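Sorting order before the wash: by colour or by fabric weight?

Forum > Household > Laundry and fabric care

drumfill
I've been sorting by colour for years: whites, mid blues, darks. The machine is a 7 kg Rumix and I now get a lot of part loads. I'm considering two piles only, heavy and light, everything at 30. Has anyone run it this way for more than a month or two?

mangle_764
Since November. Heavy and light works for drying times, which is my main concern in a flat with one airer. Colour transfer at 30 has been minor. The exception was a new navy towel, which greyed two pillowcases on its first wash. New darks now go separately for three washes.

Lintscreen
I disagree with dropping colour altogether. Whites lose brightness gradually and you don't notice until you put one next to a new one. Keep whites out, then split the remainder by weight. You end up with three piles, the same as you have now, but the dark and mid loads fill properly.

drumfill
Current state of the sort, before anything has gone in the machine. 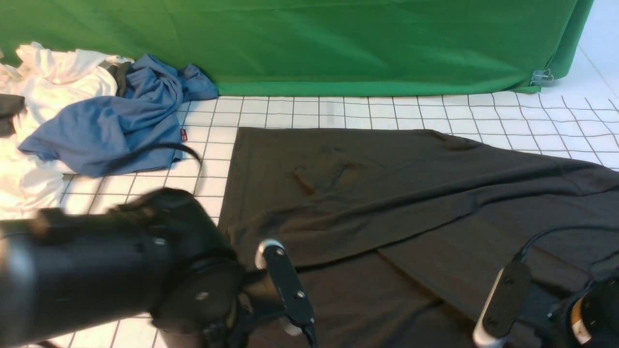 My problem is mostly the step before loading. I tip everything out and pull the items apart, and the large dark things take most of the floor, so the rest gets pushed into one heap at the side. White and blue end up on top of each other, with dark grey bits mixed in. Under the colour system I then have to separate that heap again. Under the weight system I'd leave part of it alone.

Lintscreen
The white shouldn't be under the blue at all if you pick whites out first. Two passes: whites, then everything else. It's quicker than one pass into three piles because you are only looking for one thing.

pegbag245
Check the cord as well. There's a thin black one lying over the blue item. If it belongs to something, knot it or take it out before the wash. I had a drawstring work through the door seal on a Holtuvum and the repair cost more than the hoodie.

drumfill
Noted. It will go in a mesh bag if it's attached to anything.

mangle_764
Also shake out the big dark one and turn it inside out. If it goes in folded over on itself the inner layer rinses badly. I get powder marks on dark cotton every time I skip this.

Lintscreen
Powder marks are a dosing problem. Use liquid for darks, or less powder.

mangle_764
Same dose, same programme, marks only on the folded items. I'm in a hard water area, which may be a factor.

pegbag245
Both could be true. An extra rinse would separate the two causes.

drumfill
Plan for this week: whites out first, remainder by weight, liquid for the heavy load, extra rinse on. I'll record drying times for both loads and post them here.

Lintscreen
Record the spin speed too. Drying times are no use for comparison without it.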